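整理工作间那张桌子的记录,一条一条发,比较长。
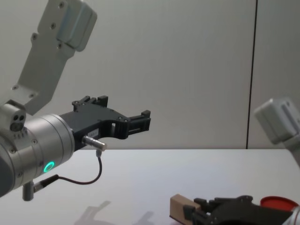
桌子上方这一块,从胸口的高度看过去。

六月搬到 Cronin 楼之后,这张桌子一直是最后才收拾的地方。架子、柜子、门口的鞋垫都弄好了,桌子还堆着搬家时随手放下的东西。这周总算花了两个下午加一个晚上把它理出来,过程记一下,以后再搬可以照着做。

先说桌子本身。Clorkow 的二手仓库买的,1279,含送货,不含上楼。送货的人把它放在楼下就走了,我和 Meinrad Zaugg 两个人抬上来,楼梯转角卡了一次,把腿拆下来才过去。拆腿用的内六角扳手是从他自行车包里找的。装回去以后有一条腿短一点点,垫了一块橡胶片,到现在没动过。

搬之前应该先量楼梯转角。我只量了门宽和房间,转角没量。

桌子高度。卖家页面写的是标准高度,我站着用偏低,坐高凳又偏高。试了几天站着干活,腰酸。后来在四条腿下面加了 44 毫米的木垫块,木垫块是楼下木工房锯的边角料,底下贴毛毡。加完以后站着手肘正好能平放。坐着就只能用那把高脚凳了,普通椅子推到窗边放衣服。

有人问为什么不买升降桌。预算是一方面,另外升降桌升到高处会晃,我在上一个地方用过两年,写字的时候桌面跟着笔动,很烦。固定的重桌子我更喜欢。

清桌子的第一步是把所有能拿走的东西拿到地上,地上先铺旧床单。床单比纸箱好用,四个角一提就能整包挪开。分堆的时候我只分两种:这个月用过的,这个月没用过的。中间那些“可能会用”的一律算没用过。

没用过的那一堆出乎意料地大。里面有三卷开过头的美纹纸,一袋不知道配什么的螺丝,两把同型号的剪刀,一只没有盖的保温杯,还有一本 Lesatport 旧地址的收据簿。剪刀留一把在桌边,一把给了隔壁。收据簿进柜子。

不知道配什么的螺丝,我的办法是装进小封口袋,写上当天的月份,放到柜子最下层。过一年没人来找就送去回收。上次这么放的一袋,八个月的时候找到了主人,是窗帘轨道上的。所以还是不要当场扔。

第二步擦桌面。先用干刷子把缝里的碎屑扫出来,再用拧得很干的布擦,最后拿干布收一遍。胶带留下的印子用一点食用油盖住,等十分钟,用塑料刮片推掉,再用洗洁精水擦油。酒精也行,我怕伤表面的漆,先在背面试过,确实会发白,就没用。

刮片是旧会员卡剪的。金属的别用,我以前在另一张桌子上划过一道,之后每次写字都会碰到那道沟。

第三步是重新定位置。这里我走了弯路。一开始按种类放,笔和笔放一起,胶带和胶带放一起,看上去整齐,用起来老是要伸手到远处。第二天改成按动作放:拆包裹用的东西放左手边一个盒子,里面有刀、胶带、记号笔、湿度计算器大小的一本便签;修小东西用的放右手边一个盒子。两个盒子里都有记号笔,重复就重复。

盒子是 Clokico 的浅盘,买了一组,比抽屉盒矮。浅的好处是东西只有一层,不用翻。坏处是占面积。我试过叠起来放,叠了之后底下那只再也没打开过,于是又拆开。

买盒子的时候最好带一件你最长的东西去比。我最长的是一把直尺,带去的时候忘了,回来发现斜着都放不进,现在直尺挂在桌子侧面的钩子上。挂着也挺好,不压别的东西。

标签。我手写,没用打印机。字写大一点,贴在盒子的前沿,别贴在盖子上,盖子会换位置。Meinrad 写字很小,他贴的几张我后来都重写了,他没意见。

标签纸撕下来会留胶,可以先贴一层透明胶带再把标签贴在上面,换的时候连胶带一起揭。这个是从图书馆的人那里学来的。

第四步是线。桌子周围的线我一直懒得管,这次全部顺了一遍。原则很简单:每根线从哪里来,到哪里去,两头都写上。写在纸胶带上,对折成小旗子夹住线。花了快一个小时,之后拔插头再也不用趴到地上猜。

扎带我不用一次性的,用魔术贴那种。一卷剪开来够用很久。扎的时候留出松的余量,不要拉直,接头那一段尤其不能绷着。绷着的线碰一下就接触不良,我在旧地方因为这个换过一根电源线。

插线板固定在桌子下沿的背面,用螺丝,离地。原来放地上,扫地时总要绕,还积灰。固定之前把所有插头插上去试一遍,确认最胖的那个插头不会挡住旁边的孔。我第一次装反了方向,开关朝墙,够不着,拆了重来。

插线板多贵的都行,看清楚额定功率就可以。取暖器不要接在上面,冬天单独走墙插。

灯。房间顶灯在人背后,站到桌前自己的影子正好落在手上。加了一盏夹灯,从左边照,我是右手写字。灯泡选的中性白,之前用过一只偏黄的,看颜色不准,线的棕色和红色分不清。夹灯夹口垫了一小块旧自行车内胎,防滑也防压印。

墙上原来想装洞洞板,问了房东,墙可以打孔,但要恢复。算了一下材料加补墙,500 打不住,先放弃。现在用一根横杆挂几个 S 钩,够了。

横杆挂什么也有讲究。我挂了直尺旁边的剪刀、小扫把、抹布。抹布一定要挂起来,放盒子里会有味道。小扫把是扫桌面专用的,柄上缠了一圈红胶带,免得被拿去扫地。还是被拿去扫过一次地。

垫子。桌面上要不要铺整张垫子,我和 Meinrad 意见不同。他觉得铺了省心,脏了换一张。我觉得整张垫子底下会进碎屑,时间长了像铺在沙子上。最后各让一步,只在切东西的那个位置放一块小切割垫,用完立起来靠墙。

切割垫别晒。窗边那块晒了一个夏天,四角翘起来,压了字典也没压平。

垃圾桶的位置比我想的重要。以前在门口,剪下来的线头和标签底纸都先攒在桌上,攒着攒着就不扔了。现在桌脚边放一只小的,满了再倒进门口的大桶。小桶不套袋,直接倒,一周擦一次。

旧电池另外放一个玻璃罐,两极贴上胶带。罐子满了拿去超市的回收口。楼下信箱旁边那个回收箱只收灯泡,我拿错过一趟。

花了多少钱:盒子、夹灯、魔术贴、横杆和钩子加在一起 290,桌子另算。木垫块没要钱,给木工房带了一袋咖啡豆。切割垫和插线板是原来就有的。

时间主要花在分堆上,擦桌子和装东西都很快。如果重来一次,我会在搬家装箱的时候就把“没用过”的那一堆挑出来,省得抬着它们上楼。

维护的办法目前是每天收工前五分钟。只做几件事:用过的放回盒子,扫一遍桌面,看一眼线有没有掉到地上。做不到五分钟的日子就只扫桌面。坚持了两周,中间漏了一次,第二天多花了十来分钟补回来。

另外定了一条规矩,快递不上桌。拆快递在门口的矮凳上拆,纸箱当场压平,里面的东西再拿进来。执行得一般,我自己违反得最多。

几个回复里问到的,一起答一下。

桌子能承多重:卖家给的纸上没写,我没试过极限,人坐上去没问题。中间有一根横梁,买二手的话蹲下去看一眼有没有这根梁。

毛毡垫会不会掉:自带背胶的会掉,我用木工胶重新粘过,压了一晚上。地面是瓷砖的话毛毡会吸灰,隔几个月要换。

食用油去胶之后会不会黏:会,所以洗洁精水那一步不能省。擦完等干了用手背摸一下,还黏就再擦一遍。

Clorkow 的二手仓库周末开不开我不清楚,我去的时候是下午三点,人不多。尺寸贴在桌子侧面的纸条上,我买的那张纸条上的长度和实际差了两厘米,最好自己带卷尺。

高脚凳是旧的,没有牌子。凳脚的塑料套掉过一个,用香槟瓶塞削了一个顶上,颜色不一样,高度合适。

还没做完的:桌子右侧那颗螺丝拧到底还是有点松,打算换长一号的;夹灯的线暂时搭在横杆上,要找个线夹;柜子最下层我没敢打开,下个月再说。

木垫块的尺寸图有人要,我明天量一下长宽再发,厚度就是前面写的 44 毫米。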